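Re: [members] Open afternoon at Erkemham, April - what will we see?
From: Sihan Qian
To: members list

Replies in between, as I have now been over the programme with the people at the Erkemham workshop.

> Could somebody say what the two-arm demonstration consists of? The notice
> only says "household tasks". Last year we stood for a long time at a
> conveyor and a few of us would like to know before we book the minibus.
> Also, is it the same building as before, and can we ask questions while
> it is running?

It is the same building, but the entrance has moved to the Flusport side. The old door by the loading bay is locked. Give the gate code 3784 at the barrier and park on the left.

The conveyor is not on this year. The main item is the table with the two arms, which takes up the first half of the visit. The work is washing-up without the water: plates, a round black tray, a rectangular tray and a sponge, all on a wooden tabletop, with one arm on each side. The plates are pale blue, yellow and green, so you can follow which one is being talked about from the back of the group.

I went over to look at the set-up. With the arms reaching in over the table, the left gripper is above the sponge and the right one is at the edge of the yellow plate. The green plate is mostly underneath the right gripper and hard to see from some angles, so try to get a place where you can look down on the table.

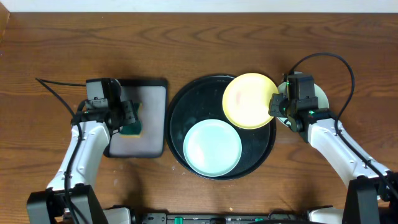

Timings

The visit lasts 90 minutes in all. Please be at the door 15 minutes before the start so that everyone can sign in. The order is:

Welcome and safety talk
Two-arm table
Tea
Talk by the Zoltura people on planning movements for two arms
Questions

Questions during the run

Yes, you can ask, but keep behind the yellow tape and wait until the operator has stopped the arms. The operators change over at tea, so if you want to put something to the first one, do it before then.

> Is Dai going to be shown as well? It was on the first notice.

No. Dai is their scheduling software and they have dropped it from the programme. There will be a leaflet at the desk. If enough of you are interested I can ask for a separate evening on it.

> And can we bring guests?

Up to 2 per member, names to me beforehand please, as the sign-in sheet is printed in advance. Children need to be with an adult throughout, and the stairs to the gallery are steep. Anyone who needs the lift should tell me and I will have it unlocked.

I still need a driver for the minibus back. Reply to me and not to the whole list.

Sihan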